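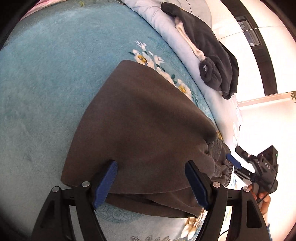
Photo: Tariq Dogar / Mengal workroom

Tuesday, after lunch

Fleece day again. I've spent most of the morning on the dark brown-grey one and I'm getting properly fond of it, although it will not lie flat for love nor money! You smooth one side and the other side rises up into a little hill. It was bunched up in a sort of tent shape on the teal rug when I stopped to write this, ribbing tucked under on the right, and I'd meant to be two folds further on by then.

Things I want to remember before I forget them. The ribbed bit is the trouble. It's gathered in, so anything folded across it wants to spring back, and if you start your fold there you end up chasing creases all the way up. Start from the plain end, get the layers lined up, and leave the ribbing till last (Tariq told me this in August and I wrote it on a Post-it and lost the Post-it).

The rug. I know some of you prefer the table, but I still say the rug is nicer for fleece. The pile holds on to the cloth a bit so the bottom layer stays put while you move the top one. Downside is fluff, and a dark garment shows every speck of it. I went over the rug with the sticky roller before I started and again at eleven. We're nearly out of refills, could whoever does the next Hedesell order add a box?

Sorted so far: 204 is done and in the Mistberg crate, 208 has a pulled thread at the neck so I've put it on the mending shelf with a bit of yellow wool tied to it. Please don't wash it yet, the thread will run.

Still to try: folding in thirds instead of halves. Halves makes a fat lump at the ribbed end and the pile on the shelf leans over after four or five. Tariq thinks rolling would sort it, I think rolling looks a mess, so we'll do a few of each tomorrow and see which pile is still standing by home time.

Need more shelf labels as well.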